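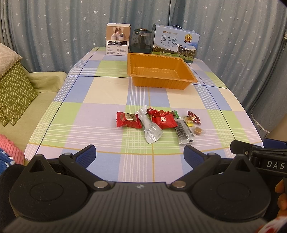

In Defense of the Covered Table

The Urkstead Housing Association recently revised its guidance on shared dining rooms. Among the changes is a recommendation that tablecloths be withdrawn in favor of bare, wipeable surfaces. The recommendation is well meant. In the view of this writer, it should be reconsidered before it takes effect in May.

The case for removal rests on hygiene and cost. The association's paper puts the yearly laundry bill for its 48 dining rooms at 1198 dollars. That is a modest sum for an item residents touch every day, and the paper does not set against it the cost of refinishing tabletops that have gone uncovered.

A table in a home seldom serves one purpose. Between meals it holds the milk carton, the appliance jar, a box not yet put away and a plastic tray waiting to be filled. A cloth makes such a surface fit to sit down to. Plaid does this particularly well — its crossing bands forgive a crumb or a faint stain that plain white would display to every visitor. Where curtains carry a pattern of their own, such as stars, the two need not match. Rooms in which people live have always been furnished a little at a time, and residents should be trusted to judge what looks well together.

Catalina Espinoza, writing in the association's bulletin, has argued that loose cloths slide and may cause spills. Her concern deserves an answer. Kauko Hirvonen, who managed the Ogola residence for many years, required that every cloth hang evenly and that heavy items be kept back from the edge. Those two rules could be adopted at once and would cost nothing.

The association should also permit a wipeable cloth where laundering is difficult. Residents who prefer a bare table would remain free to have one.

Written comments on the guidance are being accepted at the Urkstead office. Those who eat at these tables are encouraged to submit them.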